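Search this guide Enter keyword Go

Dokance Hand-Held Gripper – Demonstration Guide
Section 4: Running the bed and linen station

Use this section when the gripper is shown to visitors at a Haltside open day. Allow 16 minutes for each group, with 60 cm of clear floor on the operator's side of the bed.

4.1 Picking up a folded item

1. Make the bed with a fitted or flat sheet. Colour and pattern don't matter.
2. Lay one soft item on the sheet and fold it over on itself.
3. Hold the gripper by the handle and bring the fingers down on either side of the fold.
4. Close until both blue pads meet the fabric.

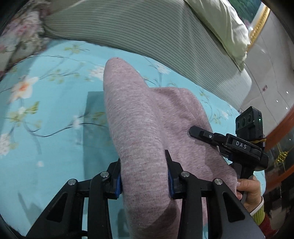

5. Lift slowly and keep your wrist level. Stop if the item drags on the sheet, set it down and take a deeper grip.

Note: Thick knits and towelling need a wider opening than shirts. Practise with both before the doors open.

CAUTION: Keep fingers, cuffs and lanyards away from the pivots while the jaws are moving.

4.2 Holding layers together

1. Fold the item again so that several layers sit between the pads.
2. Close the jaws with even pressure and hold for a slow count.

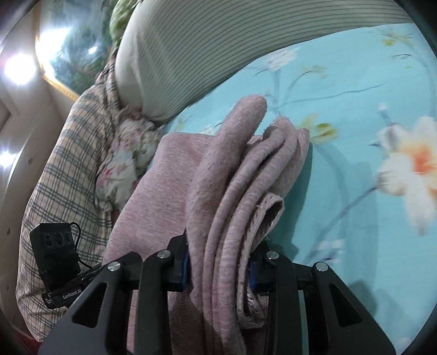 3. Lower the item to the sheet before opening the jaws.
4. Invite a visitor to try. Stay within reach – children must have an adult beside them.

Wipe the pads with a dry cloth after every 50 grips. If they look worn, order the Hattar pad set, part 1546.

Dikar Support, Haltside | Contact us | © Dokance 2025 | Back to top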